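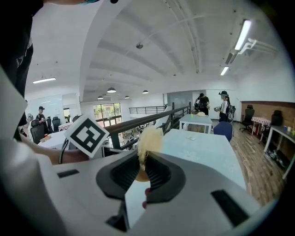 Carroll, February

Hello all,

Replying to Jonatan's message from last night, which I have copied in below for anyone who deleted it. I have cut the part about the minibus as that has been dealt with.

> From: Jonatan Dahlgren
> To: Carroll supporters list
>
> I know I will be on my own with this, but I think we should let Costach go when his loan is up. He has played most of the winter at left back and I can't think of one match where he was the reason we won. He does not get forward enough, his crossing is poor, and when we are chasing a game he is the first one taken off. At Dromeck he stood still for their second goal and watched the winger go past him.
>
> We have a lad of our own in Skider who can play there. He is quicker and he wants the ball. I would sooner watch him make mistakes than watch somebody else's player be all right. The club should save the wages and put them towards a striker.
>
> Also, does anyone know if the early coach is stopping at the services on the way back? Last time it didn't and my father was not pleased.

On the coach first: yes, it is stopping on the way back, for twenty minutes. Please be back in your seats on time.

On Costach, I don't agree, and I will try to say why without going on too long.

I was at Dromeck as well and I remember the second goal differently. The ball was lost in midfield with both of our centre halves up the pitch after the corner. Costach had two men to deal with. If he goes to the winger, the other one has a free run at goal. He held his position and tried to slow it down until someone got back, and no one did. You can say he should have gone sooner, and perhaps he should, but I would not put that goal down to him first. I would start with whoever decided we should send everyone forward for a corner when we were only one down with half an hour left.

As for getting forward, he has been told not to. The manager said as much at the supporters' evening. With the way we set up this year, the right back goes and the left back stays. When we had it the other way round in the autumn we were letting in goals every week. It has been a lot steadier since the change, and he has been part of that even if it is dull to watch.

I do agree about the crossing. It is poor. He hits the first man far too often, and I have stopped looking up when he gets it near the corner flag.

On Skider, I like him very much and I hope he has a long career with us. But he is a winger. He has played left back three times for the first team, and in two of those matches he was moved further up before the hour because we were being got at down that side. He switches off when the ball is on the other wing. That can be coached, but it takes time, and I am not sure the end of a tight season is when to do it. If we are safe with a few games left then by all means put him in and see how he goes.

Some of you will remember 2010, when we let an experienced full back leave in the winter and gave the shirt to a boy from the youth side. He was a good player. He had a bad afternoon at home in front of over 1000 people, got shouted at for most of it, and did not start again that season. He ended up playing his football elsewhere. I am not saying the same would happen to Skider, who seems to have a thicker skin, but I would like us to be a bit careful with him.

The money is a fair point and I don't know the answer. I have no idea what share of the wages we are paying, and I have heard different things from different people. If it is most of them, then I can see the case for spending it on a striker. If it is a small part, it would not get us much of one anyway. Perhaps someone who was at the last open meeting can say whether it came up, as I had to leave before the questions.

What I would do is keep Costach until the end of the season, ask about making it permanent only if the price is low, and use Skider from the bench on the left wing, where he does the most damage. His best half hour this year was when he came on against tired legs in the cup replay. I would also like to see someone else take the corners, but that is another subject and we went through it at length before Christmas.

Two other things while I am writing.

The kick-off for the next home match is still 3 as far as I know. There was talk of bringing it forward because of the floodlights, but nothing on the club site has changed. If it does move I will send a short note to the list.

Could people please trim the old messages when they reply? The digest last week was mostly the same email several times over, and those who read it on their phones have to scroll a long way to find anything new. Changing the subject line when the subject changes would help too. This thread is still called "Minibus".

I'll be in the usual place by the tea hut before the game if Jonatan wants to argue about it in person.

Regards,
Martin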